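Cleaning and Room Reset Attendant (Part Time)
Sernmont Activity Rooms, Mallotmont
Posted in: Facilities, Cleaning, Part time
Positions open: 2
Start: December

Sernmont is looking for two part-time attendants to clean and reset the small activity rooms at our Mallotmont building. The work is light but steady. You will empty trash cans, pick up bottles, sweep, wipe down floors and walls, and put things back where they belong before the next group comes in.

The building has about 4,000 square feet of floor in use, split between the activity rooms, a hallway, a supply closet and the Arango wing at the back. You will not be asked to clean the kitchen or the restrooms. Those are handled under a separate contract with Prornen.

What the work involves

Bottles are the largest part of the trash. They are meant to go in the lined cans, and many end up on the floor next to them. Pick them up, check that the caps are on, and put them in the bag. Loose caps go in too. When a bag is full, tie it, carry it to the back door and put in a new liner with the edge folded over the rim. Wipe the outside of the can while you are there. Dirt settles in the grooves.
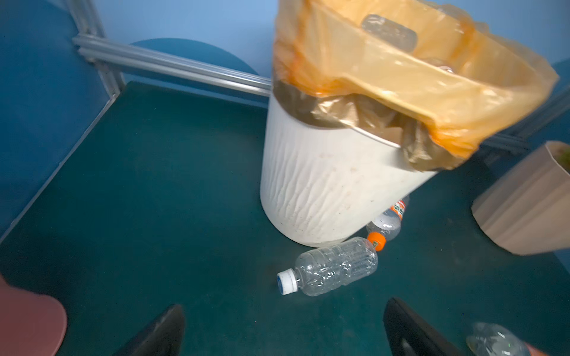
A lined trash can with two bottles still to be picked up.

Recycling is sorted at the back door by the evening lead, so you do not need to separate it in the room. Full bags should not sit in the hallway overnight.

Floors are swept at every visit and mopped on Tuesday. Use the soft broom in the open areas and the narrow brush along the edges. Most of the dust collects where the floor meets the metal strip, and a broom will go right over it. New attendants tend to miss this in their first week, so we go over it in training.

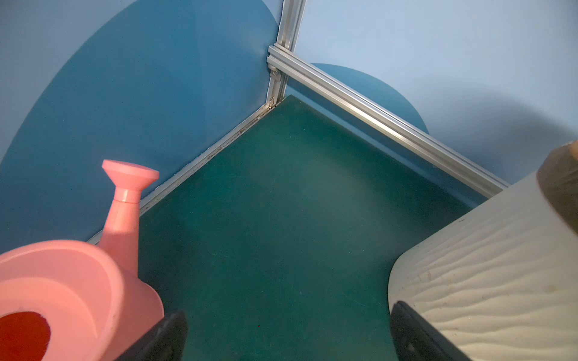

Painted walls get a damp cloth only. Please do not use spray cleaner or scrubbing pads on them. Scuffs that will not come off with water should be written in the log and left alone.

Small items are put back after the floor is done. Watering cans, toy shovels, gloves and containers each have a place listed on the room sheet. Artificial flowers are dusted with a dry brush and are never watered. If you find something that is not on the sheet, put it in the found items box in the supply closet.
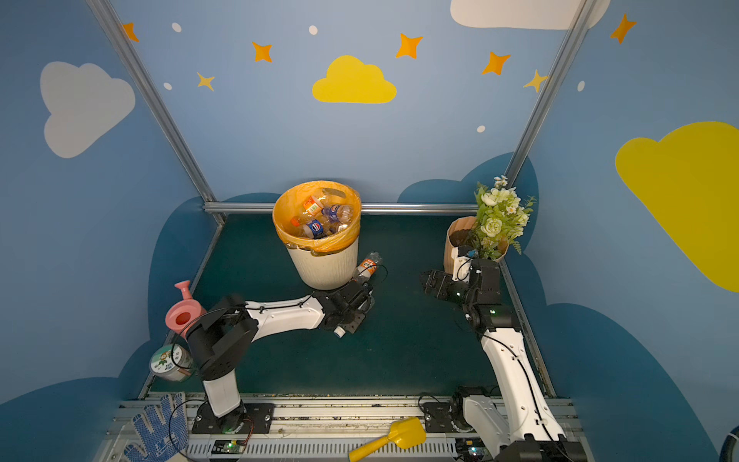

Hours and pay

Each attendant works 12 hours a week, in the late afternoon and early evening. Pay is $1,000 a month, paid by direct deposit. Shoes and work clothes are your own. We supply gloves, liners, brushes and cloths.

What we ask for

Able to bend, kneel and lift a full trash bag
On time and able to work without someone in the room with you
Able to read a room sheet and fill in a short log in English
Cleaning experience is helpful but not required

Training is paid and takes two shifts.

How to apply

Pick up a form at the Sernmont front desk in Mallotmont any weekday before 5 p.m., or send a short letter with your phone number and the hours you are free. A resume is fine but not needed. Please list one person we can call who has worked with you. We will fill the first position as soon as we find the right person, and the second by the end of the month.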